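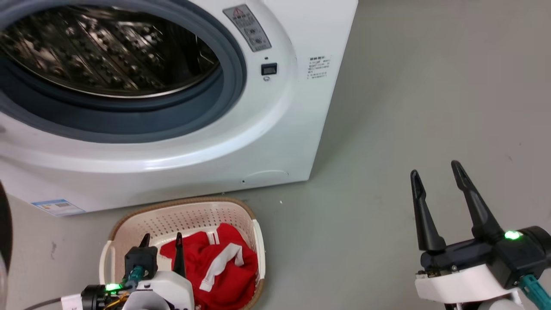

Front loader, basket on the floor, one red garment, probably a shirt, lying in it.

Thread: Laundry arms, lease or buy?

zlata_z
Jun 14, 2022
Vorkell quoted us $2,202 a month for a two-arm unit at the Billdale site. They claim up to 624 loads a year. I don't believe it. Has anyone here budgeted for one of these?

mbondarchuk
Add spare grippers. We went through four by December and the quote had none in it.

ivan_o
Grippers are cheap. Downtime isn't. I'd still lease — you can hand it back.

mbondarchuk
Cheap where? Ours cost more than the washer.

dilruba_w
Ask if that figure includes unloading. Terklow's didn't, and a person had to empty every drum.

ivan_o
That was the old contract.

zlata_z
Unloading is a separate line, in small print. So I'm paying for half a job. Going back to them for an eight week trial before I sign anything.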